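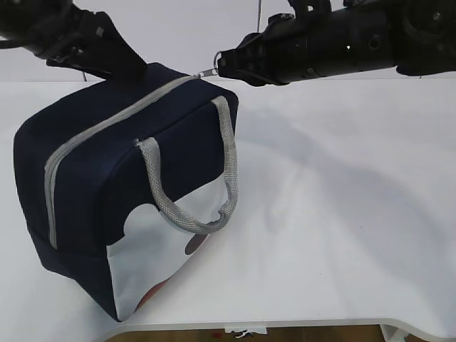
Idalina Garcia reckons the worst slot in live music is the one that starts before the bar queue has gone down. She told me this while tuning, with her back to me, twenty minutes before she had to go and play it. Her band, Skidier, were first on of three at the Belkadi, and the doors had only just opened.

I've been going to gigs since I was fourteen and I'm ashamed to say how many opening acts I've missed. You get a drink, you find your mates, you stand in the corridor moaning about the price of T-shirts, and there's a noise going on next door that you'll get round to in a minute. So this spring I asked Skidier if I could tag along for a run of dates and watch every single set from the first note. They said yes straight away, mostly (I suspect) because I offered to pay for chips.

There were 23 dates in all and I did six of them, starting in April, and I came home with a cough and a completely new favourite band.

Half an hour, if you're lucky

The thing I hadn't understood is how little time they get. Thirty minutes is the promise. Then the headliners' soundcheck runs over, and the second band's soundcheck runs over because of that, and Skidier get to hit the snare a couple of times and say hello into a microphone. One night they lost two songs before they'd even plugged in. Mounir Ashour, who writes most of the words, crossed them off the set list with an eyeliner pencil and went back to his sandwich.

He has rules about set lists, does Mounir. Start with something loud that doesn't need singing, so the sound desk can sort itself out. Never put a new song second. Leave the slow one in even if it empties the front row — he's stubborn about the slow one, and having heard it six times I'm on his side. It's called Prevance and it goes on for ages before the drums come in, and when they do it feels like somebody opening a big door.

Shahzad Pirzada plays those drums, usually on a kit that's been shoved to the very lip of the stage to make room for the headliners' much bigger kit behind it. At one place he couldn't stretch his left leg out properly. He played the whole set sort of side-saddle and it was the best I heard them!
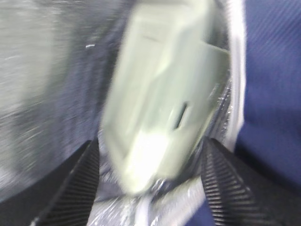 Who's in the room

The smallest crowd I saw was 26 people, and I know that because Chrysoula Tzavaras was on the door with a clicker and showed me. The biggest room held over 2000, though it was nowhere near full when Skidier walked on. Idalina preferred the small one. In the big room the first few rows were all Plikesel fans (Plikesel were headlining) and they had the patient look of people waiting for a train.

By the third song a girl on the barrier had started nodding. Then her friend. Then there was a bit of proper clapping, and afterwards the two of them came and found the merch table and bought a record each. Salma Sqalli, on bass, talked to them for so long that she missed most of Plikesel's set.

I asked her later whether it bothered her, playing to people who'd come for someone else. She had a think. "You can't be disappointing if they've never heard of you," she said. "I'll miss that a bit, if we ever get anywhere."

Money came up less than I'd expected. The fee covers the van and some of the diesel, records and T-shirts cover the rest, and everyone has a job to get back to. Shahzad had used up his whole year's leave by the end of the run. They still argued in the van about whether to drop the encore they'd rehearsed, which no opening band has ever needed, and Mounir wanted to keep it just in case.

Skidier are recording through the autumn and the slow one is going on the album, all of it, at full length. They'll be first on again after that, so get there for doors and drink whatever you've got in your hand by the stage.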